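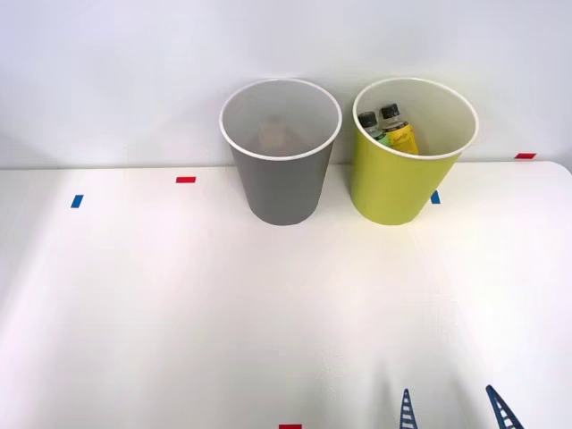
Stirnier Cups and Bottles

README, last edited Wednesday, June 17, 2020
Kept by Seija Lindqvist, Ustalville

Welcome, and thank you for reading the README before opening the folders. Stirnier is a collection of pictures and notes about small household things being put into cups and taken out again on a plain white table. It grew out of an older list of mine called Zindent, which was only text (names of objects, what they were kept in, which ones I had mixed up), and at some point it seemed silly to have so many words about bottles and no bottles to look at.

What is in it

The things are ordinary ones, the kind that collect on a bathroom shelf or in a kitchen drawer. This part of the collection is about paper cups and little plastic bottles with screw caps. The cups come in gray and in yellow-green, both with a white rolled rim, and they are big enough that a small bottle can lean inside with its cap up near the rim. Flat or low things go right down to the bottom, where you may only get a tan smudge to go on. I have left those in, and I have written "unclear" in the notes when I couldn't say from the picture what the thing was.

There are nearly 2000 pictures altogether, in 19 folders, and the notes are in one file called notes.txt. Every line in the notes has the folder, the picture number, what is standing on the table, what is in which cup, and then a space for remarks. The remarks are uneven. Some days I wrote a paragraph and some days I wrote "ok."

How things are named

I name the cups by color and never by side, so it is always "gray cup" and "yellow-green cup." I did try "left" and "right" in Zindent and got into a dreadful muddle, so please don't bring that back if you send corrections! The gray can look quite dark in some of the closer views and rather pale in others. It is still called gray. The yellow-green one has been called lime, chartreuse and (by me, once, in folder 4) mustard, and all of these mean the same cup.
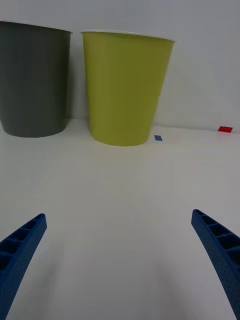
The bits of colored tape on the tabletop are called "tape" plus their color, so "blue tape" and "red tape," and they get a line in the notes only when something is standing on them or very near them. I don't list them otherwise. The wall and the table don't get lines either.

Bottles are named by the label first and the cap second. "Yellow label, black cap" is one kind and "green label, black cap" is another. If the label is hidden down in a cup and only the cap shows, the note says "bottle, black cap" and leaves it there. I know it is tempting to fill in the label from a neighboring picture. Please resist, as the notes are meant to say what a person could see in that one picture and no more.

In and out

A bottle counts as "in" a cup when any part of it is below the rim, even when it is leaning with its cap up near the top. It counts as "out" when it is standing or lying on the table. There is no third word. I considered "half in" for a whole evening and decided I would never use it the same way twice.

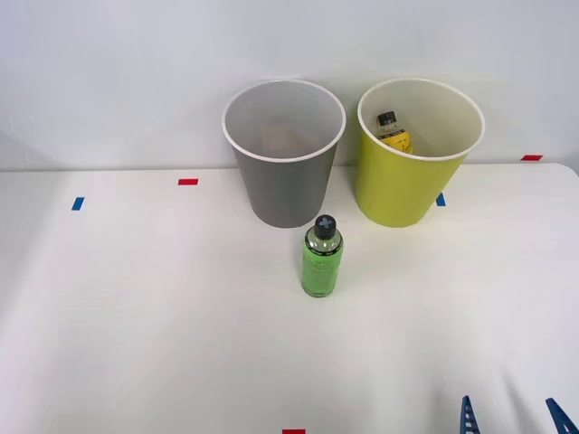
Green label, black cap: out. Yellow label, black cap: in yellow-green cup.

Known problems

Small print on the labels is mostly too small to read, and I haven't copied any of it into the notes. If you need wording from the labels, this collection won't help you much.

What looks like a liquid inside the bottles is noted as "liquid" with no color. Pale liquids behind clear plastic are very hard to be fair about.

Folder 11 has 300 pictures, far more than its neighbors, and many of them are almost the same. You may want to thin it out before doing any counting.

Using it and sending corrections

You are welcome to use the pictures and notes for teaching, for study or for testing your own naming scheme. Please mention Stirnier somewhere, and keep this file with whatever you copy. Corrections can go to me under the heading Leclerc, which is the name of the next round of notes. I hope to have it tidied by July, spelling included. Give the folder and the picture number, and tell me what you would write in place of my line.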